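Graline Home Boards > Small Spaces > Toy storage: one box or sorted bins?

plainjar
Posted 7:40 am
Every organizing blog says sort toys by category. Play food in one bin, figures in another, animals in a third, with a label on each. I've tried it twice and I don't buy it. Both times the bins were a mess by June and I was out the price of six Skotik drawers. Does anyone keep this up for more than a month without doing all the sorting themselves?

mossandtwill
Posted 8:15 am
We do one box. When it won't close, something leaves.

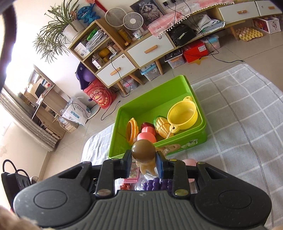 Play food is most of what we own, and I gave up on separating it from the rest. I tip it all out on the bed and it goes back in whatever order it comes to hand. The green box has the yellow pot, the corn and a red vegetable in it already, and the purple grapes and the little pink cup are still waiting on the sheet. My drawers are for grown-up stuff and I'm keeping it that way.

plainjar
Posted 8:22 am
OK but how does anyone find anything in there? Mine would dump the whole box to get one cup.

mossandtwill
Posted 8:31 am
They dump it. Then it goes back in. With sorted bins they dumped four of them.

hexkettle
Posted 9:05 am
Not convinced. One box works when you have one box's worth of toys. We had 400 pieces of that stuff after the Zavala warehouse sale and no single box was going to hold it. Sorting is the only reason I can walk through my living room.

mossandtwill
Posted 9:48 am
Then you have too many toys, sorry. I'm not using anything special, it's an old cookie box with the label still on the front.

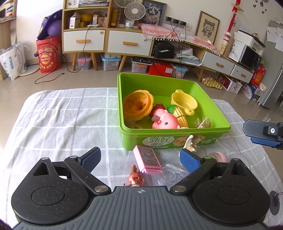 Hexkettle has a point about volume, says dunmarrow, but cookie boxes are too shallow for saucepans and anything with a handle, and you end up with a heap that slides off the top. Get something 14 inches deep or don't bother.

hexkettle
Posted 10:20 am
And deep means the small figures sink to the bottom and never come back. Wurnmont sells a deep one with a lift-out tray. I had it. The tray lasted a week.

plainjar
Posted 10:34 am
So far I've learned that shallow is bad, deep is bad and trays break. I'll try one box until the end of the month, but I'm keeping the receipt.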